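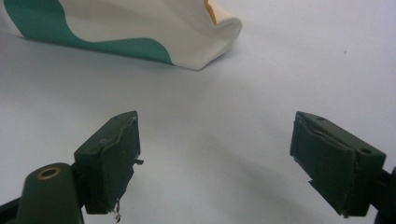 ABOUT US / WHO WE ARE

Badora is a language school on the second floor of an old shoe store in Vuvbridge, and we've been teaching grown-ups to speak to each other here since the year the bakery next door opened (we remember because the first class smelled of cinnamon the whole way through, and attendance was excellent).

We started with 3 evening classes and a borrowed whiteboard. Now we run morning, lunchtime and evening groups in Spanish, Portuguese, Mandarin, Italian and English, plus a Saturday-style long session once a month for people who like to get a lot done in one go. Nearly 200 people come through in a term. Some are getting ready for a move, some have a new son-in-law to talk to, and quite a few just missed being in a classroom!

How we teach

You'll talk in the first ten minutes. We don't wait until you know the grammar, and we don't mind at all what it sounds like. A beginner course is 36 hours over one term, and by the middle of it most groups are telling each other about their week, badly and happily, with a lot of pointing. Grammar comes along as you need it. When somebody wants to say what they did last summer, we do the past tense.

Groups are small enough that everybody gets a turn, and teachers stay with the same group for the whole term. We use our own workbook, the Dotuvel, now in its fourth version. It has about as many recipes in it as verb tables, plus a bus timetable exercise that every class complains about and then asks to do again. 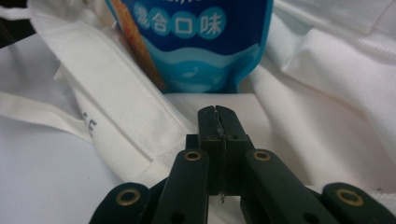 Qiuyue Peng wrote to us after her second term that she'd put off learning Italian for years, "and then I spent a whole evening arguing about soup in it. I got most of the endings wrong and my table understood every word. I've signed up again, please keep me with the same people." We did, and they're still arguing.

The library

Our back room holds 600 books you can borrow, from picture books up to some very fat novels. Write your name and the title in the green notebook and bring the book back when you've finished. If you give up halfway, bring it back anyway and try a thinner one. The Portuguese shelf is our weak spot, so donations are very welcome, crime stories especially.

Jatoi nights

Jatoi is our conversation evening, open to anyone, student or not. Each table has a language and you can change tables whenever you like. It starts at 7 p.m. and the kettle goes on a bit before that. The February one is always the busiest, with people standing in the hallway trying out their numbers on each other, and it's our favorite night of the year.

Come and see us

You can sit in on any class once for free before you decide. Ring the lower bell (the upper one belongs to the dentist) and come up the stairs. If you're not sure of your level, tell us what you can order in a café and we'll work it out from there.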